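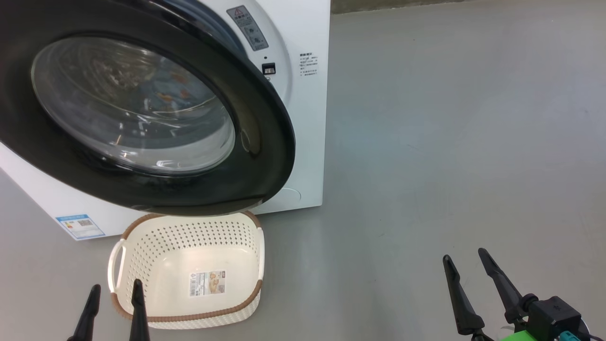 # Gripper comparison, laundry cell — speaker notes

Slot: after Vinzenz Zaugg on controllers, before the break. Questions at the end only. The slides carry headings and one plot each, so most of the content is in these notes.

## Slide 1 — Title

Say who did what. Raymonde Beaudoin ran the trials. Maëlle MacLeod wrote the logging and the grasp scoring. Darcy Simard looked after the arms. I did the analysis, so complaints about the statistics come to me.

Work was done on the Dumine bench between February and April.

## Slide 2 — What we wanted to know

We had two sets of fingers for the same two-finger gripper body and no agreed reason to prefer either. The Willar set is narrow with a tapered tip. The Hedegaard set is broader, with a replaceable pad. People in the group had strong views on both, mostly from rigid-object work.

Question for this talk: does fingertip shape matter when the task is taking cloth out of a front-loading washing machine and putting it in a basket on the floor?

Secondary question: if it does, where in the task does it matter?

## Slide 3 — Task

Four phases. Give the names slowly, they come back on every plot.

- Reach: wrist passes the door ring and enters the drum.
- Grasp: fingers close on cloth.
- Extract: wrist and cloth come back out through the opening.
- Place: cloth released over the basket.

Door is open at the start of every trial. Door opening is a separate problem and Rhonda Simard has that talk in the afternoon.

Basket goes on the floor directly in front of the machine. This makes Place short but puts the basket close under the open door, and the door hangs into the approach path. We kept it there on purpose. Moving the basket out into clear floor makes the task easier and tells us less.

## Slide 4 — Hardware

Two arms, a parallel gripper on each, head camera plus one camera per wrist. Only one arm enters the drum. The other either holds the basket rim or stays parked — say which on each plot, I forgot this in the rehearsal.

Control is position with a force limit on closing. Closing limit was the same for both finger sets. Trarnton controller throughout, same firmware. We did not tune per finger set. Someone will ask.

## Slide 5 — Trial counts

520 trials kept. 315 with the Willar fingers, the rest with Hedegaard. The imbalance came from a pad supply problem in March and has no other meaning. The comparison uses rates, and the intervals on the Hedegaard bars are wider for this reason.

A further 100 trials were run with mixed fingers, one set on each arm. They are not in the totals and I will only mention them on slide 9.

Load was drawn from a fixed pool: towels, T-shirts, socks, pillowcases. Damp, spun, same programme each time. Raymonde reshuffled the pool before each block.

## Slide 6 — Reach

No useful difference. Both sets clear the door ring with the wrist at its normal angle. Contacts with the ring were caused by the wrist housing and not by the fingers. A slimmer wrist would do more here than any fingertip.

The glass gave the depth estimate trouble. The door window is a deep clear bowl and the depth image puts surfaces behind it that are not there. We masked the door using its known hinge position. Without the mask the planner sometimes took the bowl for free space and sometimes for a wall.

Pause here. Camera people will want to write this down.

## Slide 7 — Grasp

The main plot. Point at the socks first.

Narrow tips get under a fold and between layers. They do well on small items and on the last item lying flat against the drum. Broad pads tend to press the cloth against the metal and close on nothing.

On towels the order is reversed. The narrow tips pick up a pinch of pile and lose it on the way out. The pads take a proper fold.

Do not read out the item-by-item table. It is in the handout.

## Slide 8 — Extract

Most of the lost time is here. Two failure types:

1. Cloth drags over the lower lip of the opening and peels out of the fingers.
2. A second item comes along, tangled, and hangs between drum and basket.

Type 1 is worse with narrow tips. Type 2 is the same for both, as far as we can tell. A small lift before withdrawal reduced type 1 for both sets. Maëlle added it as a fixed offset in the script, no sensing involved.

## Slide 9 — Place

Short slide. Release over a basket this close is easy if the cloth hangs freely. Long items catch on the door's lower edge. Parking the free arm on the basket rim stopped the basket sliding and cost nothing.

Mixed fingers: narrow tips in the drum, pads on the rim. Worked acceptably. Not enough trials to rank it against the others.

## Slide 10 — Limits

One machine, one drum height, one door hinge side. Smooth floor. Operator started every trial by hand. Pads were changed on a schedule — we have no data on worn pads.

Force on the door was not measured. Darcy checked the hinge for play after each block and found none.

## Slide 11 — Next

A narrow tip with a soft inner face is being cut now. Same task, same pool, equal numbers per set this time. Vinzenz wants slip detection in the loop before we touch the fingers again, and he may raise it in questions. My answer: run both, but separately.

Backup slides: closing force traces, door mask geometry, full item table.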